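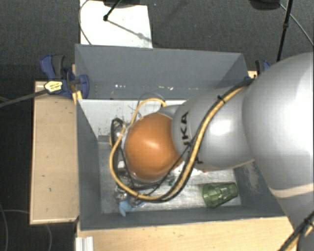 Gripper Trials at Nindo: Your Questions

We get a lot of mail about the bin-picking trials, and much of it asks the same few things, so we've gathered the answers on one page. If yours is missing, write to us and we'll do our best to add it.

Which grippers are you comparing?
Two at the moment. The Nivonness is a two-finger gripper with fairly short jaws, and the Tlapale is a suction gripper with a soft cup. We had hoped to include a third, but it never got along with our wrist mount and we finally gave up on it (with some regret, it was a lovely piece of machining).

What does one trial look like?
The arm goes down into a gray box with sloped walls, tries to pick up one item, and lifts it clear. A lift counts if the item is still held when the arm gets back to its start position. Each gripper gets 400 tries per item, spread over several sessions.

Why sloped walls?
Things slide back toward the middle, which helps both grippers. The corners are still hard, mind you, and we leave those tries in the results even when they make everyone look bad!

Do you pick anything besides cups?
Oh yes. Small, light plastic things are what we care about most, and a see-through green cup lying on its side is a favorite of ours for making trouble. The camera often finds the rim and loses the rest of it.

How do you keep the box from creeping across the table?
Bar clamps at the corners. We tried rubber feet first, and after some 40 tries the box had wandered far enough to spoil the calibration, so please do clamp yours.

Are the cables tied to the arm all the way down?
No, and please don't do that. Tie them higher up and leave a generous loop by the wrist, then turn the last joint slowly by hand through its whole range before you run anything. We lost an afternoon in June to a loop that was just a bit too short.

Which controller do you use?
Skano, for both grippers, with the speed held at 31 percent. We know that's slow. We'll try faster runs once the slow ones are finished.

Can I have the results?
Of course. Ask for the trial sheet and we'll send it with our notes, typos and all.

Last updated 2 May 2024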